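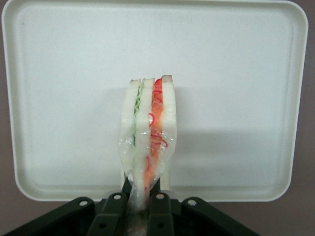 Held by the wrapped end. Note the neck.

The sandwich that scored 100 percent
14 September 2020

I spent part of last month at Belwood, going through fault logs for a packing cell that was supposed to be finished. The job is simple to describe. An arm takes snack items off a table and puts them on a tray, and a person checks the tray before it goes out. Pustov did the integration. Their summary said there were 948 picks in the August run with no gripper faults, and I was asked to confirm that so everyone could move on to the next thing.

I don't like zero as a number in a fault column. I have seen it maybe three times in my working life, and two of those were a cable that had come out.

So I asked what a gripper fault was. Kaede Tsuji, who looks after the cell day to day, sent me the definition. A fault gets logged when the fingers close and find nothing between them, or when whatever they are holding goes away before the arm reaches the tray. That's all of it. If the fingers still have something between them at the end, it's a good pick. There is no line in the code for the condition of the something.

You can guess what happens with bread. The gripper closes until the motor current passes a limit, then it stops closing and calls that a grip. With a hard object the current jumps right away. With a sandwich in plastic wrap it creeps up, so the fingers keep going, and the lower end of lunch gets narrower and narrower. White bread, something green, something orange, all of it pushed upward out of the squeeze. Then the arm carries it to the tray and the log says success, because it never let go.

Wing-sze Hsueh had been checking trays and had been saying this for weeks, by the way. She had rejected 54 items as crushed or bent. Her rejects went into a different spreadsheet, under "presentation," and the two sheets had never been put side by side. Pustov's summary counted all 54 as good picks. I don't think there was anything sneaky in it. I do think that if the number had been embarrassing in the other direction, somebody would have gone looking for the second sheet pretty quickly. 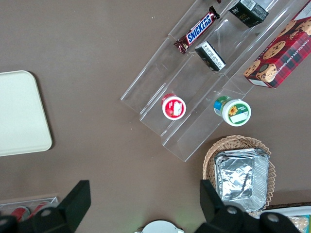 The current limit turned out to be one value for everything, and that bothered me more than the sandwich did. It had been picked in the first week, using the box items, and then left alone. Pustov's argument was that one value is easier to maintain, and sure, it is. But look at what the cell has to work with on an ordinary table: a Snickers bar, small tubs with lids, red cans lying on their sides, a box of chocolate chip shortbread, a stack of foil containers in a wicker basket. A can will put up with a grip that folds a foil container in half. Shortbread in a box I'm not sure about, and the log certainly couldn't tell me.

There was a safety side too, and it was the part I wrote up first. I asked Kaede to hit the stop button while the gripper was closing on a foam block. The arm froze, as it should. The fingers did not. They run off their own controller, and the stop signal only went to the arm, so they went right on closing until they hit the current limit. This is a small gripper and it won't take your hand off. It could still hurt a finger, and a person who has just pressed a big red button is exactly the person who will reach in to free the sandwich.

The answer I got on the call was that the gripper is "inherently low force." I asked how low. Silence, then a promise to send the data sheet. The data sheet gives the force for a different set of fingers. I have asked again.

Changes so far: the stop line now goes to the gripper controller as well, and it holds position when it trips. Kaede tested that with me and I'm satisfied with it. Each item type gets its own limit, plus a cap on how far the fingers may close. Hsueh's reject sheet feeds the same report as the pick log, so a crushed item is a failed pick whether or not it arrived.

Pustov reran the cell last week and sent me a new summary: 719 picks, 2 crushed. That's better, and I'd like to believe it. I've asked for the list of what was on the table, as it would be an easy number to get with a lot of candy bars and not much bread. Still waiting on that, and on the right data sheet.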